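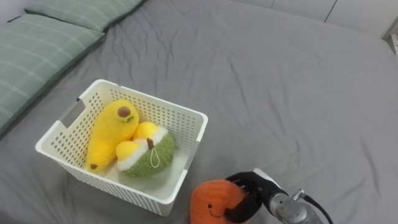
Ayuba Asamoah wrote:

> Does the Colline grasp set split plush on a sheet from plush in the basket? Pooled numbers hide the difference.

It does now. We reran the Ondumeck policy with 500 trials per condition, same weights, 3,000 demonstrations. Failures on the sheet: 38. In the basket: almost 200.

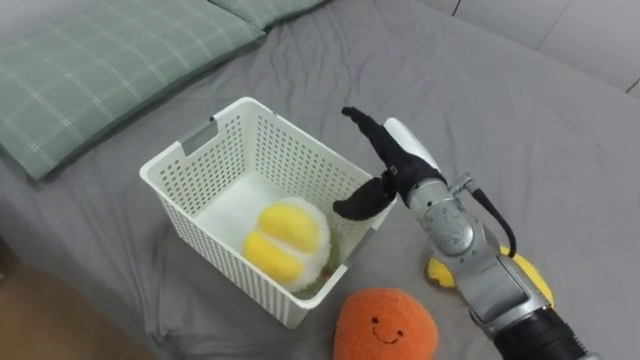 Most of the gap is finger contact with the rim on approach. Raising the pre-grasp pose helps, but cycle time suffers. I would report the conditions separately and drop the pooled row from the Cotivport table.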